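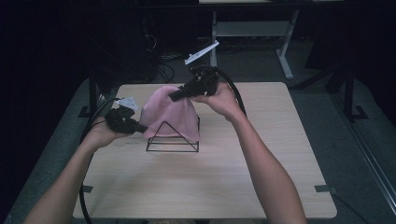 4.2 Cloth over a frame

The claim we set out to check is an old one in the household literature: that a small cloth hung over a raised frame keeps its shape better than one folded flat, and comes back into use with fewer creases. It is repeated in laundry manuals, in the care leaflets that come with table linen, and in at least two of the earlier studies we discussed in Section 2. We could find very little behind it. Tefera's review traces most of the later statements to a single page of advice, and that page reports no trial at all.

Our doubts are partly about the word "shape." A cloth draped over a point or a narrow ridge does not lie in its own shape. It takes the shape of whatever is under it, and the part that hangs free takes a shape of its own. Figure 3 shows the arrangement on the tabletop, with a pink cloth over a black wire frame. The lower rods show beneath the cloth, and the hem sits a little lower on the right than on the left. Supporters of hanging tend to treat an uneven hem as a minor fault of placement. We are less sure. If one side of a cloth carries more of its own weight than the other, any comparison with a flat fold depends on how the drape was set, and the published accounts rarely say how that was done.

Figure 3. Pink cloth draped over a black wire frame on a light wooden tabletop.

We ran 300 drapes in all, using plain cotton and cotton-blend squares bought as a single lot from Brisen. Each cloth was laid over the frame, adjusted by hand until the person working was satisfied, left in place, and then taken off and scored for creases by two readers, Puma and Ticona, who had not done the draping. A matching set was folded in quarters and stacked. Scores ran from 0 (smooth) to 5 (sharp crease visible from standing height). The readers did not see each other's sheets until both were finished. Adding a small number of repeats and the flat-folded set brought the total to 608 scored cloths.

The difference between the two methods was small, and it did not always run in the expected direction. Draped cloths had fewer straight creases, as anyone would guess, because they had not been folded. They had more marks of another kind, short and shallow, running down from the top of the frame. One of our readers scored these marks low and the other scored them high. When we used only the first reader's sheets, draping came out ahead. With the second reader's sheets, the two methods could not be told apart. A result that changes with the reader should not, in our view, be passed on as advice.

Adjustment turned out to be the larger matter. The instructions we gave were deliberately loose ("lay it over and make it neat"), to match what a person would do at home. Some people gave the cloth one tug and stopped. Others went back to the top again and again, pinching up a little fabric and letting it fall. We had not planned to record this, and our notes on it are patchy for the first part of the work. From what we have, the much-handled cloths did no better than the ones left alone. Rampersad has argued that careful setting is what makes draping work. Nothing in our scores supports her, although our notes are too thin to rule it out.

A word on the frame. The Firnlow manual, which is the source most often cited for the method, recommends a rounded support and warns against thin rods. Most later studies used thin rods anyway, and so did we, in order to compare our scores with theirs. It is possible that a rounded support would remove the short marks near the top. It is also possible that it would only spread them over a wider area, where readers would find them harder to see. We have not tested either idea, and we would ask that the manual's warning not be quoted as a finding until someone has.

We also looked at whether the cloth's starting side made a difference, printed face up or printed face down, for the part of the lot that had a face. It did not. These scores are given in Appendix B and are not discussed further. The question of larger cloths, where far more of the fabric hangs free, is taken up in Section 4.3.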